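Notebook, 29/12/2021 – Apology letters, second run of the exercise 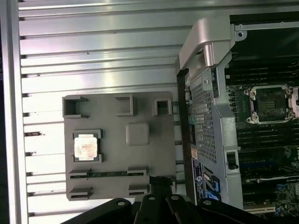 Leonie Bright
Group facilitator, Trerkard Relationship Workshops

Second go at the apology letter session, adult siblings this time instead of couples. Writing it up while I still have the flip chart sheets. Anyone taking the January group, please read before you change the handout.

Set-up was the same as the first run. Everyone writes a letter to a brother or sister they have fallen out with, not to be sent. Twenty minutes was too long for the couples, so I cut it. Seven people came, all on their own, no sibling pairs. One had booked for the Hadoditz course and got the wrong room but stayed.

Used the Flosetti sheet for the warm-up (name the event, name your part, name what it cost the other person). First two boxes got filled in quickly. The third box was mostly blank, or had what it cost the writer. Same result as the couples. I think the wording is the trouble. "Cost" made two of them write about money, and in one case it really was about money, a loan of $900 to a younger brother that was never mentioned again by either of them. He has missed two Christmases over it. He said he'd have given the money outright if he'd been asked properly.

Try next time: "What was different for them afterwards?"

Letters. Longest was 216 words, shortest was one line. I had said beforehand that length didn't matter and I should have left it there, but I then read out a sample that filled a page, and the woman with one line folded hers up. Don't read the sample first. Read it at the end or leave it out.

Things that came up when we talked:

Most of the letters had a "but" in them by the third sentence. I asked people to underline it and carry on, no crossing out. That worked better than the first run, when I told the couples to rewrite and they got annoyed with me, fair enough.

Parents. With siblings there's nearly always a parent in the middle of it, alive or dead, and the handout has no room for that. One man's letter to his sister turned halfway down into a letter to his mum. I let him go on with it. Needs a separate sheet.

Anger was lower than I'd planned for. I'd kept the quiet room free and it wasn't used. More tiredness than anger – people who hadn't rung in years and couldn't say exactly when it stopped.

Whether to send. I said not to send anything for a fortnight. Two asked what happens after that and I gave a woolly answer. The Ondieki notes say to leave it entirely with the person, but I'd like something a bit firmer on what to do if the other one doesn't write back. Will draft a half page.

Timing: started at 7, warm-up ran over, break was late, closing round rushed. Drop the second warm-up question.

To do
New wording for box three
Parent sheet
Half page on no reply
More pens, the blue ones are finished
Ring the one-line woman, she said that would be okay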